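Moving the sewing stuff to Stetow

So we moved in November, and I've been meaning to write about the fabric situation ever since.

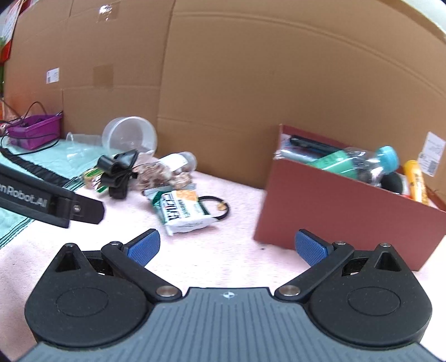

The pink tablecloth, still my favorite thing to put on a table.

When we lived in Rornville I had a whole spare room for sewing. It wasn't big, but it had a door I could shut, and behind that door I had let things get pretty far out of hand. I'm talking remnants from every sale since college, curtains I was going to turn into bags, a bag of zippers (mostly brown, why?) and up to 240 yards of fabric if you believe the number I came up with while packing. I stopped measuring at some point and went to get a sandwich.

The new place in Stetow has no spare room. What I have is the end of a hallway and one tall cabinet that I bought secondhand in Wike for $138, which felt like a lot until I saw what the new ones cost! It took us 2 trips to get it home, one for the cabinet and one for the shelves, which we'd left leaning against the seller's garage.

I gave myself one rule, that everything had to fit in the cabinet with the doors closed. The cottons were easy. I folded them around pieces of cardboard and stood them up like books, and I can finally see what I own. Fleece was awful. Fleece takes up the room of three other fabrics and I only ever use it for pajama pants, so most of it went to the animal shelter for bedding - they were very happy to have it, and I got a shelf back.

The hard part was the half-finished projects. I had 12 of them. I kept four, and the quilt top in the green prints is one of those, even though I still don't like the border. The dress with the puffed sleeves is gone. I cut it out for a wedding that was six years ago and I was never going to wear those sleeves anywhere.

The doors do close, if you lean on the left one a little. Next I need to figure out lighting, because that end of the hallway gets dark by four in the afternoon and I've already sewn one pocket on upside down. If you have a clip-on lamp you like, tell me in the comments!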